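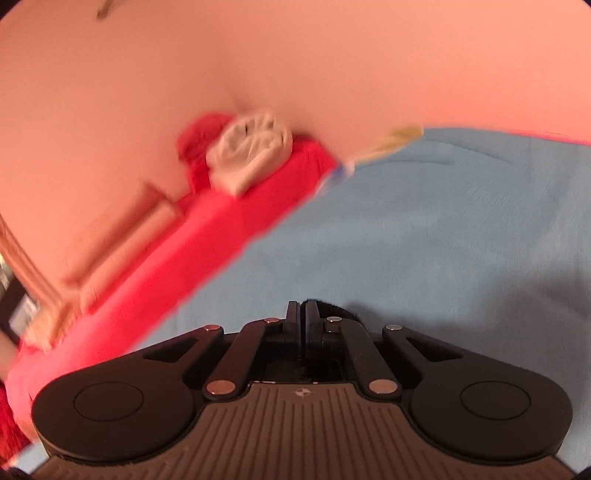
4.2 What people do with the bed

I went into this part of the study thinking the bed would be the boring bit. We had 2,127 diary entries from the Gronport households, and I figured most of them would be about kitchens, with maybe a line here and there saying "made the bed." Boy, was I wrong! More than 800 entries mention a blanket, a pillow or something left lying on top of the covers, and plenty of them go on for half a page.

What struck me first is that hardly anyone in our sample treats the bed as a place just for sleeping. It's a shelf, a folding table, a waiting room for things that don't have a home yet. One person wrote that she can't start on the floor until the blanket is flat, "otherwise I've got nowhere to put stuff." I found that same idea again and again (in different words, sure, but the same idea), and it's the reason I ended up splitting the Skilura coding scheme into "surface" and "cover" — the old version lumped them together and I kept getting stuck on it. 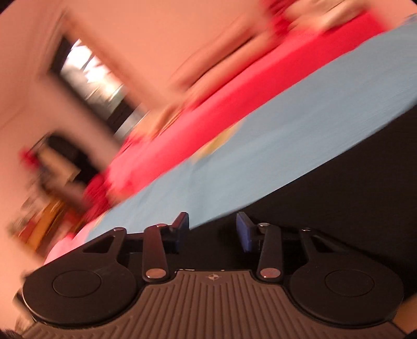 Figure 3. Bedroom tidying, Gronport household 18.

Tidying order turned out to be much looser than the Mahlangu checklist assumes. The checklist has people finish one surface before they move to the next, and only 40 entries describe anything like that. Most people drift. They pick something up, carry it a little way, see another job and switch. Figure 3 comes from one of these in-between moments, with the room behind blurred by motion and nothing held between the two blue pads. I coded moments like this as "transit," and I'd argue they deserve a code of their own, even though the Steva guidelines let you skip them.

The diaries are pretty thin on transit, I'll admit. People write down the folding and forget the walking around, so I wouldn't lean too hard on the diary timings for bedrooms. I come back to that in Section 5, where the Friday entries get compared with the rest of the week.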